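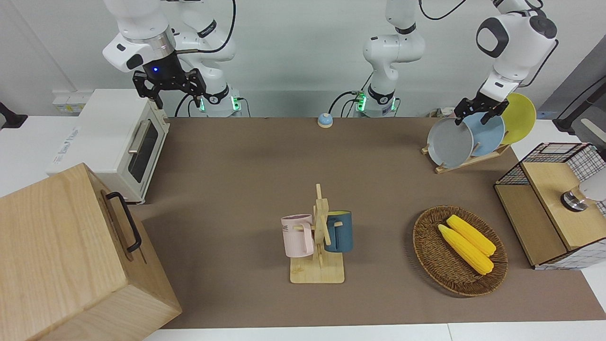

October
By Mesfin Abera

The coastal path between Flisby and Skukthorpe will have a direct bus at both ends from the start of next season, under a timetable released by the regional operator Fluvus. Walkers now have to change at Bae, where the inland and coastal services use separate stops on opposite sides of the harbor.

The new route, listed as the Shore Line, leaves Flisby station and follows the lower road through Bae to the Skukthorpe trailhead. Scheduled running time is 55 minutes. The current journey takes 70 minutes when the connection at Bae holds, and the next coastal bus is two hours later when it does not.

Buses will run every two hours in each direction, with the first departure from Flisby timed to meet the early train. The last bus from Skukthorpe leaves at 7:40 p.m. in the main season and at 5:10 p.m. in the shoulder months. There is no winter service. The inland route stays in place all year but will no longer wait at Bae for coastal passengers.

Fluvus will operate the line with midsize vehicles, which are the largest that can turn at the Skukthorpe trailhead without reversing. Each has a rear luggage bay for packs. Bicycles will be carried on an outside rack with room for four, and a bicycle space has to be reserved by 6 p.m. the day before travel. Folding bicycles count as luggage if they are bagged.

The vehicles have a low floor at the front door and one wheelchair space. The stop at Skukthorpe is being rebuilt with a raised curb to match. The Bae stop already has one. At Flisby, boarding moves from the station forecourt to the bay beside the freight shed, a walk of two minutes from the platforms. Signs will be in place before the first departure.

A single fare covers the full route, and shorter trips are priced by zone. Tickets can be bought from the driver by card, from the machine at Flisby station, or in advance online. Cash will not be accepted on board. A walker's day ticket allows unlimited boarding on the Shore Line and the inland route on the same date. Groups of up to 20 can book together, with notice of at least three working days. Larger groups are asked to split between departures.

The timetable includes request stops along the lower road. Passengers waiting at one should signal to the driver, and those on board should ring before the previous stop is passed. Two of the request stops give access to the middle section of the path, which until now could be reached only from either end or by a steep track from the inland road. With these stops in use, the path can be divided into day sections, the longest of them 12 miles.

Conditions on the path itself are unchanged. The section north of Bae crosses a tidal inlet and is closed for a period either side of high water. Bus times have not been set to match the tides, so walkers heading for Skukthorpe need to check the tide table against the last departure. The inland detour adds an hour at a normal pace and is marked with yellow posts. Drinking water is available at Bae and at the Skukthorpe trailhead – the tap at the old signal station has been shut off and will not be reconnected.

Parking at Skukthorpe will be reduced when the turning area is enlarged. The upper lot remains open, but overnight parking there ends when the bus service begins. Drivers leaving a vehicle for more than one day should use the station lot at Flisby, where long-stay permits are sold at the ticket machine.

The first season is a trial. Fluvus will count boardings at each stop and review the request stops after the summer, with any changes to apply from the following spring. Luggage transfer between guesthouses is not part of the service, and unaccompanied bags will be refused.

Reservations for bicycle spaces and groups open one month before the first departure. Printed timetables will be available at Flisby station and at the harbor office in Bae.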